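Zunon Notes
Newsletter of the Zunon workshop

Teaching by hand: packets, a basket and two arms

Most of the work at the Trorka bench since November has been teaching, and most of the teaching has been done by people with their hands on a pair of leader arms. Members have been asking what goes on at that end of the building, so this item sets out how a session runs and what we have learned about doing it well.

The task is a plain one. Small packaged goods are laid on a wooden table and have to be picked up and put in a basket. A person could do it half asleep. For the arms it is hard enough to be useful, as soft packaging bends, slides, catches the light and seldom sits the same way twice. The operator moves two leader arms, the follower arms on the table copy the movement, and everything is recorded: joint positions, gripper opening and the view from each camera. One run through the task is called an episode. The training software, which we call Fang, takes the episodes and tries to work out what the arms should do when no one is steering.

We have 3,419 episodes on the drive. Not all of them are good. The early ones were recorded before we had agreed on how to approach a flat packet, and two operators had quite different habits. One came straight down with the fingers wide and closed on whatever was there. The other nudged the packet to the table edge first and took it from the side. 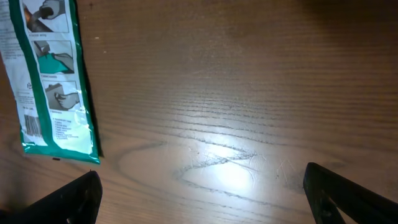 Both methods can work in the hands of someone who is paying attention. Mixed together in the same set, they gave us an arm that started one way, changed its mind and stopped over the table. We settled on the straight approach for anything lying flat, with the fingers opened well before they come down and lined up across the narrow side of the packet. If the first try misses, the operator lifts clear and comes in again. We used to throw those episodes out. Now we keep them, provided the second try is clean, so that the arm has seen what a recovery looks like.

Speed was the next thing to sort out. New operators tend to go too fast in open space and then slow to a crawl near the object. The recording picks up every bit of that hesitation. We ask people to move at an even pace, and to stop completely only when the gripper is closing. It feels odd at first. After nine or ten practice runs most people settle into it, and after an hour they get tired and begin to drift again. For that reason a shift at the bench is now capped at an hour, with a change of operator on the hour.

There is also the matter of where the operator looks. When you can see the whole table from your chair, it is tempting to steer by what you see from there. The arms don't have your chair. They have the cameras, and if you react to something the cameras can't see, the episode teaches the arm to move for no reason it can find. Operators now work from the screen, with their backs to the table. Grumbling was heard in the first week and has mostly died down. 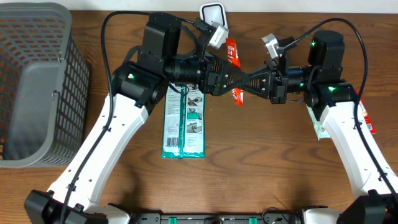
Zunon Notes | Issue 9 | Page 2

Working with both arms brings its own trouble. The grippers share the space over the middle of the table, and if each goes for the nearest packet without regard for the other, they meet. Our rule is that one arm moves in while the other waits to its own side. It costs a few seconds per episode. We tried letting both move freely and spent most of an afternoon re-zeroing joints, so the rule stays for now.

Set-up matters as much as the steering. Before each episode the packets are moved to new spots and turned to new angles, and a few are swapped for others from the box. It's dull work and easy to skimp on. When we looked back over one batch we found that the basket had hardly moved at all, and the trained arm did poorly as soon as it was shifted by the width of a hand. The basket's position now changes along with everything else, and it's noted on the log sheet.

Soft packs that can stand on end have been added to the mix too. They call for a lighter touch than the flat ones. Come in too high and the pack tips away; close too hard and the wrapper buckles. Operators are asked to go in low, with the fingers level on both sides.
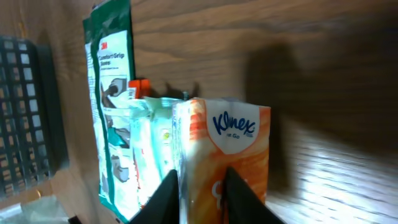
Page last changed: November, 4:10 pm

The sets are split by how the goods are laid out, and each episode gets a short label at the end saying whether the item was lifted, dropped or missed. Please fill in the label before resetting the table. It takes a moment, and going back through the video afterwards to sort out blank ones takes a good part of an evening.

Two changes are coming to the bench. Bredard has agreed to lend us a second set of leader arms with a lighter trigger, which should help anyone whose fingers cramp up on the present ones. We are also moving the record switch to a foot pedal, so operators can start and stop without letting go of the handles.

We could use five more people who are willing to learn the controls. No background in robotics is needed, and the practice runs are not kept. Evening shifts begin at 6 pm, and the sign-up sheet is on the board beside the parts cupboard. If you have packaged goods at home that are past their best but still sealed, bring them along. Odd shapes and shiny wrappers are especially welcome. Leave them in the box under the bench, not on the table.

Shared 5 times | 2 comments

This site uses cookies to remember your settings. Accept | Manage preferences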